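Orham Toy Library: Frequently Asked Questions about Block Sets

Who may borrow a block set?
Any household, nursery or childminder registered with the Orham Toy Library may borrow block sets. Each member may have up to 4 sets on loan at one time.

What does a set contain?
Contents vary. The smaller sets hold coloured cubes and rectangular blocks, and some are supplied with a wooden base board. A contents card is kept in the lid of every box and should be checked on collection and again before return.

Must the blocks be used on the base board?
No. The board gives a level surface for upright pieces, but the blocks may be used on any firm, flat floor or table. Thick carpet is not recommended for building.

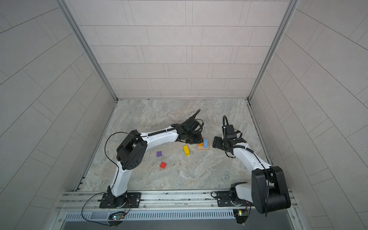

Light blue block standing upright on the base board, with an orange block beside it.

How should the blocks be cleaned?
Wipe each piece with a damp cloth and a little mild soap, then dry it at once. Blocks must not be soaked or placed in a dishwasher. Base boards should be wiped along the grain and left flat to dry.

What happens if a piece is lost?
Please inform the desk when the set is returned. Members are not charged for a single missing block. Where a base board or several blocks are missing, the cost of replacement may be requested.

Can sets be combined?
Members may use sets together at home, provided that the pieces are sorted into their own boxes before return. Sets 167 and 200 contain blocks of similar size and are easily confused.

Whom should I contact about a damaged set?
Please write to Áine Hennessy, Loans Desk, quoting the set number on the box. Blocks with splinters or flaking paint should be withdrawn from use immediately.

Page last reviewed: 8 Jun 2024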